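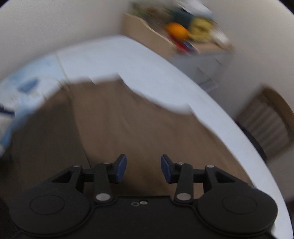
Flerisska open shelf with lower cabinet

The Flerisska is a shelf unit for a family room, a playroom or a corner of the kitchen. The upper part is open, for the things that everybody takes out and puts back each day. The lower part is a cabinet, and there you can keep what you do not need to see.

We have set it up against a white wall, on a brown floor, and we put some colourful small things on the shelves. The side panel is a light wood colour. The lower cabinet section is grey, so it stays calm even when the shelves above are full.

What you should know before you order

The unit comes in two cartons. Please check both of them before you begin, and keep the bag with the screws closed until you have found the instruction sheet. Two adults can put it together in one evening. The floor must be level. If you have a baseboard, measure how far it comes out from the wall, as the unit will stand forward by the same distance. Fixing to the wall is necessary in every home with children. The bracket is included, but the wall plugs are not, because each kind of wall asks for a different one.

Ninen round tablecloth

The Ninen cloth is made for a round table. The ground is white and pale blue, and the print is drawn in a quiet style, with a small blue insect, a yellow sprig like a feather and a little dark twig. It is a good cloth for meals and also for folding the clean clothes after.

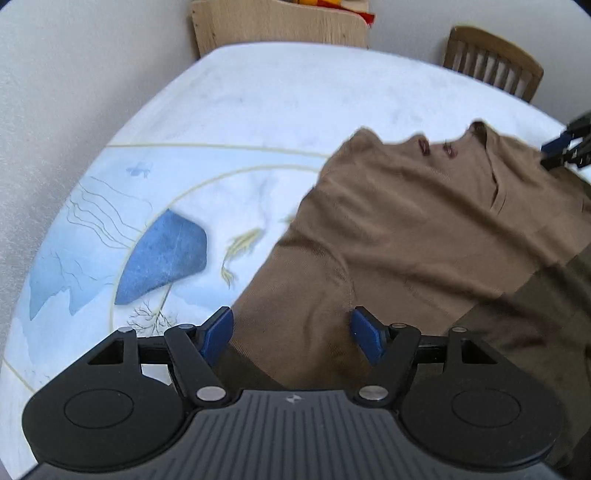
Wash it at a low temperature with similar colours, and iron it on the back side. Do not use bleach. We advise to measure your table across the middle and then add the drop you wish to have on each side.

Ordering

Both articles are sold separately by Jenex. The shelf is delivered to your door, and the cloth is sent by regular mail. If something is missing or damaged, write to us and tell us which carton it was in. Returns are accepted when the article is unused and in its own packaging.

Page updated Aug 9, 2019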